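Search this site Search Go

Sewing buttons back on so they stay on

Last updated 7th June

Most shirt buttons come off for the same reason. The factory sews them with a single-thread chainstitch, and a chainstitch has one loose end that undoes the whole thing when pulled in the right direction. The machine is fast and the result looks tidy. Pull the tail on the back of the placket and the button drops into your hand with all four holes clean.

A lockstitch button machine does not have this problem, and some better shirts are made with one. You can tell from the back. A chainstitch leaves a small raised cluster of loops, a lockstitch leaves flat bars. I check new shirts when they come home and resew the ones with loops before the first wash. It takes an evening and I have stopped pretending I will do it later.

Thread

I used all-purpose polyester for years and it is fine. It does not rot, it tolerates bleach, and it comes in every color. Its weakness is the edge of the hole in a cheap button. Molded buttons often have a slight burr where the pin came out of the mold, and the burr saws at the thread each time the button is worked. Heavier thread delays this. It does not prevent it.

What I use now is Surenano button twist, which comes on a 200 yard spool. It is waxed, a little stiff, and thick enough that a standard shirt button takes two passes through each pair of holes with no room for a third. I bought white and a mid gray. The gray goes on nearly everything. On dark blue it shows, so I kept the old navy polyester for that.

If your thread is unwaxed, run it over beeswax and then press it between two sheets of paper with a warm iron. Skip the pressing and the wax sits on the surface and collects lint.

Needle

A size 7 sharp works for shirting. For flannel or overshirts go up to a 5. The limit is the hole in the button: the last pass has to get a doubled thread and the eye of the needle through a hole already half full. If you need pliers on the last pass, the needle is too big.

The shank

This is the part most people leave out. A button sewn flat against the placket has no space under it for the buttonhole side of the shirt. The cloth gets forced in anyway, the stitches stretch, and the fabric around them puckers.

1. Mark the position. Close the shirt, put a pin straight through the buttonhole and mark where it lands. On a vertical buttonhole use the center. On a horizontal one (usually the collar stand) use the end nearest the front edge.
2. Anchor with two small stitches on the face of the cloth, where the button will cover them. No knot.
3. Lay a toothpick across the top of the button and sew over it. Two passes per pair of holes.
4. Bring the needle up between button and cloth. Remove the toothpick and pull the button up to the top of its slack.
5. Wrap the thread firmly around the stitches, five or six turns.
6. Pass the needle through the shank twice, go to the back, take one small stitch, and trim.

For ordinary shirting a round toothpick gives slightly too much height. A flat one is better. A large dressmaker's pin also works and is easier to pull out.

Parallel or crossed

I sew parallel. Crossed stitches pile up in the middle of the button, where they stand proud and catch on the buttonhole. Parallel stitches lie in the recess between the holes. I have read claims that crossed is stronger and I have not seen it on my own shirts. If the other buttons on the shirt are crossed, cross the new one so that it matches.

Replacement buttons

Buttons are sized in lines, 40 lines to the inch. Shirt fronts are mostly 18 line, collar points and sleeve plackets mostly 14 or 16. Measure before ordering. A button one size too large will go through the hole when the shirt is new and starched and then fray the hole over the next few months. One size too small will open by itself when you sit down.

There used to be a haberdashery counter in Steldale that would match a single button from a drawer. It closed last July. I now order from Kolář, who sell by the card and list diameter, thickness and hole spacing for each type. Thickness matters more than I expected. Their thin shell buttons look right on a dress shirt and chip in the dryer. The thicker polyester ones are duller and have survived everything so far, including a washing machine that spins at 800 rpm whether asked to or not.

Before ordering, look at the bottom of the placket or the inside side seam. Many shirts carry a spare there - the Ernthorpe ones carry two, in both sizes. If there is no spare, move the lowest front button up to the gap and put the odd one at the bottom, where it is tucked in.

Reinforcing the cloth

If the button came off and took a piece of the shirt with it, thread is no longer the issue. Cut a circle of lightweight cotton a little larger than the button, put it behind the hole, and darn back and forth across the damage with fine thread. Then sew the button through all layers. Fusible interfacing is quicker, but on thin cloth the outline of the patch starts to show after some washing. Buttons on knitwear need a small flat backing button on the inside, sewn in the same pass.

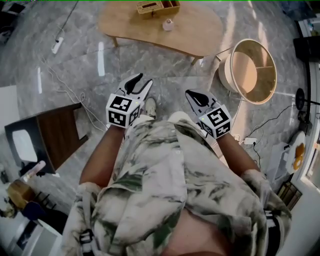 Thread tension is the last thing to get right, and the right amount depends on how the shirt is cut. A fitted shirt pulls sideways on every button across the chest, so I wrap the shank tight and keep it short. On a loose button-up with a row of small round buttons down the front placket, there is much less side load and the shank can be left a little taller, which makes the buttons easier to work. A mottled print in pale gray, white and muted green is also about as forgiving as shirting gets for thread color, and the mid gray would do for all of it. Solid white shows every mismatch, including white thread that is the wrong white.

Contact | Copyright, all rights reserved | Back to top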